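August, weld dye vat, second batch

Started 8:40 a.m. Picked up where Doina left off with the weld from the Prellwood plot. She had stripped the leaves and tops and left the thick stems in a separate bag. I used only the tops. Simmered just under a boil for an hour, strained through muslin, then added a pinch of chalk. The liquor went from dull straw to a clear lemon yellow.

Wool was mordanted with alum last night, 28 g for the lot. Two skeins in the first bath, 39 minutes, then out to cool in the liquor. Color is even except near the ties, which I made too tight again. Loosen them next time.

Lucimara wants a lake pigment from the leftover bath. Added alum, then washing soda slowly until it stopped fizzing. Settling in the tall jar by the window. It should be ready to filter tomorrow.
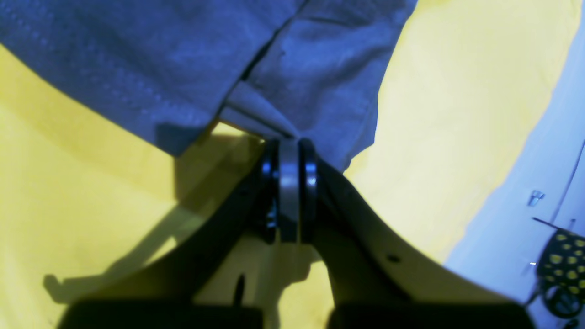 Don't pour off the top until the line is clear – last time we lost a good part of the yellow down the sink. Wash it at least twice before drying or it will feel gritty under the muller.

Ronja asked about lightfastness. Weld holds up better than most plant yellows but I have no strips of our own to show her. Will cover half a card and put it in the south window.

To do: order chalk, label the stem bag, ask Welington if he still has the old madder notes.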